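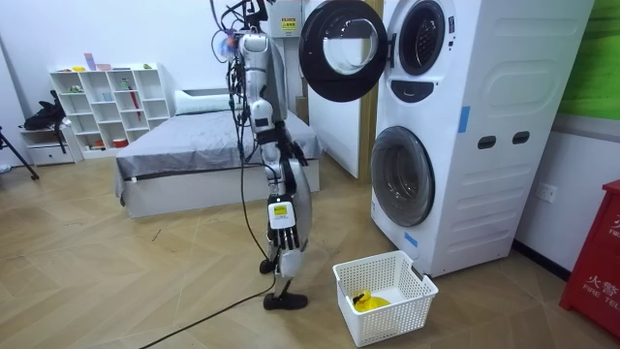

Astent Reach

Motion planning and task control for humanoids doing household work

If you have ever tried to get a two-legged robot to take the washing out of a machine, you already know where the hours go. Finding the machine is pleasant enough. Then comes the door, and the rim of the door, and the gasket, and the shirt that has wound itself around everything, and before long your tidy little program is four screens of special cases that only its author dares to touch (we have written that program ourselves, more than once!). Reach is the software we wished we had back then. It sits between your perception stack and your joint controllers, and it looks after the part in the middle: where the hand should go, how the rest of the body should stand while it goes there, and what to do when the world disagrees.

Reach runs on a normal Linux workstation or on the robot's own computer. You describe the task in plain blocks, the planner fills in the motion, and you can watch the whole thing in the viewer before a single motor moves.

What you get in the box

Whole-body planner. Arms, waist and legs are solved together, so a reach into a high drum can borrow a small step or a bit of lean when the arm alone comes up short. You set how much lean you are comfortable with.

Hinge and door models. Round doors are a special pleasure of ours. Give Reach the hinge line and the swing, or let it estimate both from a depth scan, and the open door becomes a solid thing to plan around. Stacked machines are supported, with each door kept as its own object with its own state.

Task blocks. Open, reach in, grasp, withdraw, carry, drop in basket, close. Every block has a retry rule and a give-up rule, and you can edit both. Teodor Eklund wrote most of these and is always glad to hear about one that behaves badly.

Close-range view. When the hand comes near a surface, the viewer switches to the head camera and lays the planned finger path over the live picture. Clearance shows up as a colored band along each finger, and you can drag the limit tighter or looser while the plan is paused. Most of our own tuning around glass doors and rims gets done in this view, with a cup of coffee and a fair amount of patience.

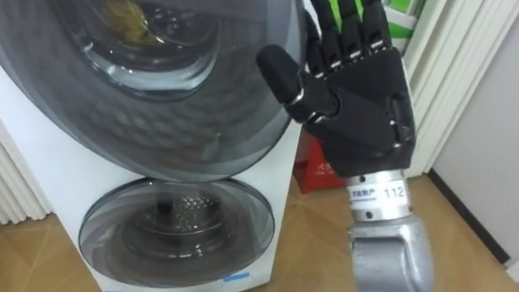 Setting it up

Plan on an afternoon for the first install. Load your robot description file, run the joint check, then calibrate the head camera against the hand with the supplied routine. It asks for 7 poses and stops to let you look at each one. After that, scan the appliance once with its doors closed and once with the door you care about open, and save the pair under a name you will recognize later.

Please keep the speed limit at its default for your first runs, and keep somebody on the stop button.

Technical details

Planner update rate: 500 Hz on the reference workstation
Saved scenes per project: up to 1,000
Hand models: up to 6 joints per finger
Interfaces: Python and C++
Logging: joint states, camera streams and block history on a single timeline

Licenses and support

A lab license covers every robot under one roof and includes a year of updates. Single-robot licenses are there for smaller teams, and students can write to Elsa Karppinen at our Skidham office, who handles those by hand and answers quickly. The next release is planned for February and adds sliding drawers and detergent trays.

Support questions go to Miroslava Demchenko. Send the log along with your message, even when the problem seems small, and tell her which appliance scan you were using.

Page updated 8 Nov 2022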